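Learning From the Pieces That Move

Jun 8, 2026

At the Rowlands Laboratory, a robot arm is being taught to sort a crowded work surface without first being told what is on it. The method, called Sirel, was developed by Sota Arai and Zhuoran Fan, and its first full results will be presented in August.

Most sorting systems begin with a catalog of known parts. Sirel begins with a touch. The arm nudges an object, watches how it and its neighbors shift, and uses that movement to decide where one piece ends and the next begins. Small toy blocks in several shapes and colors serve as the test pieces, laid out on a wooden board.

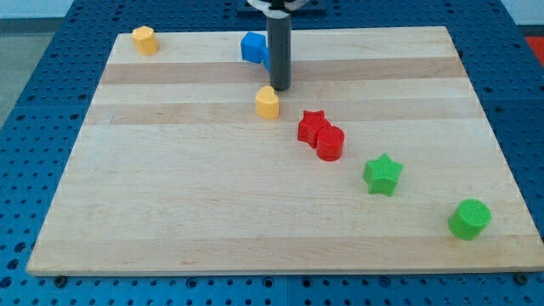 Pieces that touch are the hardest case. Two blocks of the same color, side by side, can look like a single object to a vision system, and a gripper sent to the middle of the pair will often close on neither. Under Sirel, the arm is allowed up to 3 nudges before it must attempt a grasp. “We wanted the robot to spend a little effort finding out, and then commit,” Arai said.

The team trained the system on 800 recorded layouts and then ran 700 trials on layouts it had not met before. Gains over the laboratory's earlier method, Drudska, were clearest where blocks were in contact. On well-spaced boards the two performed much the same, and Sirel was slower – a cost the authors report in full.

Fan, who led the work on motion tracking, notes that tall, narrow pieces remain a problem. They tend to tip when pushed, and the system may then treat one object as two. A revised version lowers the point of contact and is now being tested.

The work is supported by the Vullow Fund, which has renewed its grant to the laboratory. Code and trial records will be released with the paper.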